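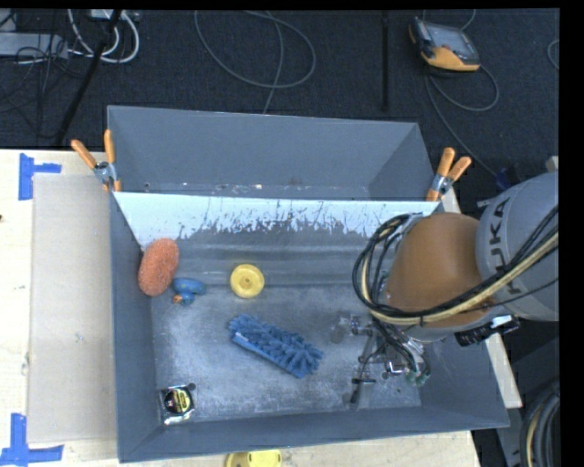

Kuka-Arm über der Testkiste, darin unter anderem ein Schwamm, eine blaue Gummiente und ein Maßband. Foto: Weltuda

Greifroboter lernt aus Fehlgriffen - aber was genau?

Von Merja Hirvonen

Ein Roboterarm, der sich das Greifen weitgehend selbst beibringt: So wirbt die Forschungsgruppe Weltuda für ihr Verfahren Zunis, das sie am Dienstag vorgestellt hat. 1072 Griffversuche habe das System ausgewertet, heißt es im Bericht, und danach auch Gegenstände aus der Kiste geholt, die es im Training nie gesehen habe.

Das klingt nach viel. Im Kleingedruckten wird es weniger. Die unbekannten Gegenstände, 14 an der Zahl, wurden jeweils 20-mal angefahren, und zwar in derselben Kiste, mit demselben Greifer und bei gleichbleibendem Licht. Als Erfolg zählte, wenn der Gegenstand nach dem Anheben 2 Sekunden zwischen den Fingern blieb. Ob er danach irgendwo sauber abgelegt werden konnte, wurde nicht erfasst.

Neu ist nach Angaben der Gruppe, dass Zunis misslungene Griffe nicht verwirft. Das Verfahren schätzt, wie knapp ein Versuch gescheitert ist, und verschiebt den nächsten Ansatzpunkt entsprechend. »Wir brauchen dadurch deutlich weniger Daten«, sagt Projektleiterin Hertta Aaltonen. Einen Vergleich mit dem älteren Verfahren Vidal enthält der Bericht zwar, allerdings lief Vidal mit Standardeinstellungen, während Zunis eigens auf den Aufbau abgestimmt war. Wie groß der Vorsprung bei gleicher Sorgfalt wäre, bleibt offen.

Aaltonen räumt ein, dass Versuche in einer zweiten Umgebung fehlen. Die sollen im November beim Logistikbetrieb Sosemau beginnen. Dort kommen die Waren meist in Folie verpackt an, und gerade mit spiegelnden Oberflächen tun sich Kameras schwer. Den Programmcode will die Gruppe erst nach diesem Test freigeben. Bis dahin lassen sich die Ergebnisse von außen nicht nachprüfen.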